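Ticket 67: Water marks on green table covering, glassware table
Status: Open, awaiting parts
Raised by: Analyn Catacutan
Assigned to: Osian Price

Tuesday, 09.10. The user reports pale rings on the covering where clear glassware has been set down after use with ice. The covering is a Skiden cloth, cut to 600 mm. Wiping does not remove the marks.

11.32. Advised that glassware should be rested on a folded towel until the cloth has been treated. The towel is to be washed at no more than 70 degrees and without softener. Photographs added to the ticket:

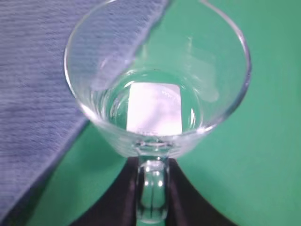
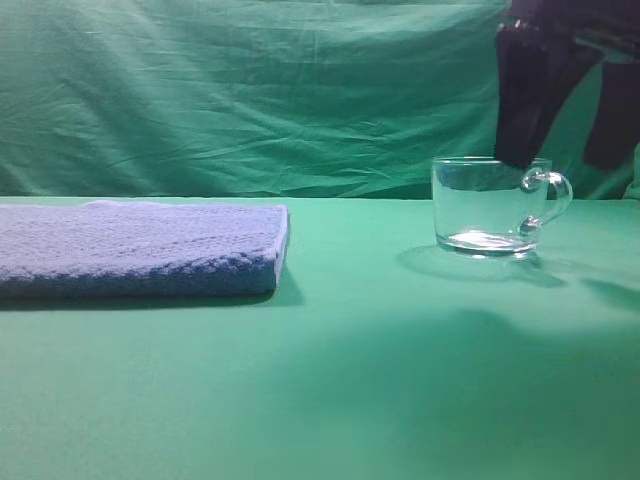

Glass placed on the towel:

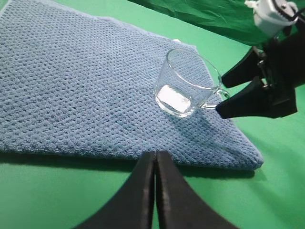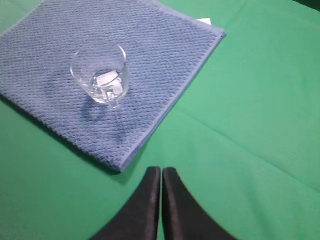 14.05. Nest Kemeys has approved the purchase of one replacement cloth. The existing cloth should be retained until delivery has been confirmed. Please do not apply bleach or any Tomon product to it in the meantime.

Next review: on receipt of the supplier's reply.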